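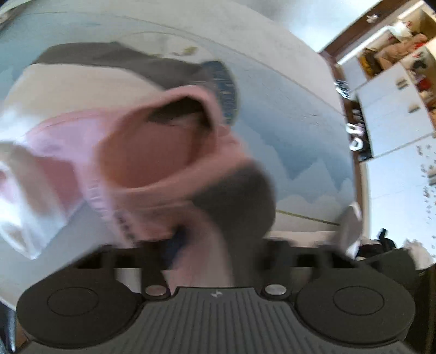
Skokbridge Open Day: Frequently Asked Questions
Last updated 11/12/20

What is being demonstrated?
Garment handling with the Larkska hand-held gripper. An operator picks up clothing with the tool while its camera records the motion. The recordings are used to train the folding arm in the main hall, which runs at set times during the visit.

Do I need to register?
Yes. Registration is free and closes when the session is full. Bring the confirmation email, printed or on a phone.

How long is a session?
Allow two hours. The arm runs first, followed by the hand-held station and then questions.

Can visitors use the gripper?
Yes, at the hand-held station. Each visitor gets 4 attempts. Remove rings and watches and keep hair tied back. Children under twelve may watch from behind the line.

Can I bring my own clothing for the test?
Yes, if it is clean and has no pins or loose hardware. Soft items with thick folds or several fabrics are welcome. They are harder to grasp than a flat towel.

How much data does the arm need?
The current model was trained on 1,000 recorded picks. A further 600 were held back for testing.

Will my attempts be recorded?
Only if you sign the form at the desk. Unsigned attempts are run with storage switched off.

Does the arm ever drop things?
Yes. A failed grasp is logged and the arm tries again. Staff do not reset the garment between tries.

Where do I park?
Use the Trernico lot on the north side. The front gate is for deliveries.

Is there another open day?
One more is planned for December. Dates will be posted on this page.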